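This site uses cookies to keep you logged in. Accept | Settings

Category: Hardware > Arms & Grippers > Kits and reviews

Evano two-arm table kit, first impressions

gruvlag
Bought the Evano kit with the Bisgaard fingers. Assembly took most of a Saturday. Repeatability is fine for tabletop work, but the wrist camera mount has play in it – I measured 2 mm at the lens. Running Flutgate 206 for control. 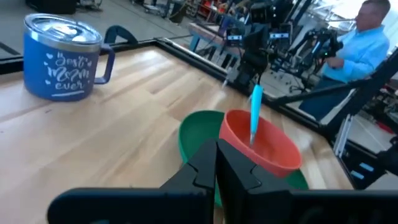 Wrist view, mug and bowl setup, fingers in front of the dish.

torsk_373
Those fingers block too much. You lose the near side of the dish exactly where you need it. I sent mine back for the slim Gruvura set.

gruvlag
The second arm covers that side. I don't plan from one wrist view.

torsk_373
Then the wrist camera is doing very little for the money.

m_halden
Disagree. It's good for the last few centimeters of approach. Glare off a varnished top is a bigger problem in my cell – try locking exposure before blaming the fingers.

torsk_373
Locked it on day one. Fingers still in the way.

m_halden
Which mount? The older one sits lower. The replacement bracket was roughly 200 with shipping.

gruvlag
Older one, going by the screw pattern. Will order the bracket and measure again.

Contact us | Forum rules | Back to top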